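Descaling a Home Coffee Machine

Guidance for households, page 3 of the kitchen appliance series
Last reviewed: February 16, 2025

Scope of this page

These instructions apply to pump-driven espresso machines with a removable water tank and a manual steam wand. They do not apply to capsule machines or to models plumbed directly into the water supply. Owners of the Bakow 203 and the Julness 564 should read the notes on those models before starting, as both differ from the general method in small respects.

Scale is the chalky deposit left behind when hard water is heated. It collects in the boiler, in the narrow pipes leading to the group head and at the tip of the steam wand. A machine affected by scale will often take longer to heat, run more noisily and deliver a thinner stream of coffee. Machines used daily in a hard water area should be descaled every three months. In soft water areas, twice a year is normally sufficient.

What you will need

A descaling product approved by the maker of the machine
One litre of fresh cold water for the solution, and two further litres for rinsing
A heatproof jug
A soft cloth and a small brush

Vinegar is not recommended. It can attack rubber seals, and the smell is difficult to remove from the tank.

Preparing the machine

Switch the machine off at the wall and allow it to cool for 40 minutes. Empty the tank and take out the water filter, if one is fitted. The filter must stay out until rinsing is complete. Remove the portafilter, wipe the group head with the cloth and brush away any grounds around the seal.

Mix the descaler with water in the quantities given on the packet. Do not make the solution stronger in the hope of shortening the process -- a concentrated solution may damage the boiler lining.

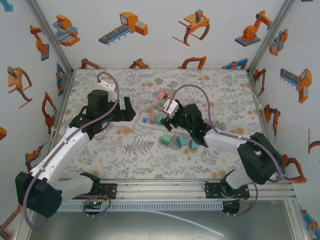
One reader wrote to ask whether the portafilter ought to be left in place during descaling, having followed an older leaflet from Huang which said so. Her machine had been treated that way for years without any fault that she could find, but the basket had begun to look dull.

The portafilter should be removed. Leaving it in place slows the flow and exposes the basket to the acid for longer than necessary. Any dullness that has already formed is a matter of appearance only.

Running the solution through

1. Fill the tank with the prepared solution and replace it firmly.
2. Place the jug beneath the group head and switch the machine on.
3. When the ready light shows, run one cup of solution through the group head.
4. Move the jug under the steam wand, open the valve and release a second cup as hot water.
5. Switch the machine off and leave it to stand for 20 minutes.
6. Repeat steps 2 to 4 until the tank is nearly empty. Do not allow the pump to run dry.

The jug will become hot and should be emptied between cups. Marble and limestone worktops are easily marked by descaler, and splashes should be wiped up at once. 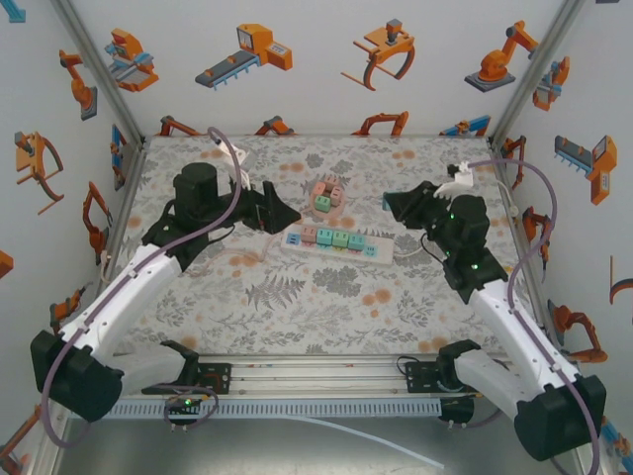

Rinsing must be thorough. Wash the tank by hand, fill it with fresh water and run the whole tankful through, dividing it evenly between the group head and the wand. Do this a second time. If the water still smells of descaler, a third tankful is required. Refit the filter, then make one coffee and discard it.

Notes on particular models

Bakow 203: the descaling light does not reset itself. Hold down the steam button as the machine is switched on, and release it when the light goes out.

Julness 564: the tank valve is stiff and may not open fully when the tank is first replaced. Press down on the tank until it clicks.

Machines fitted with a Sarach tank filter: soak the filter in cold water for five minutes before refitting, and replace it if it has been in use since July.

If the flow remains weak after two full treatments, contact the maker. The boiler should not be opened at home.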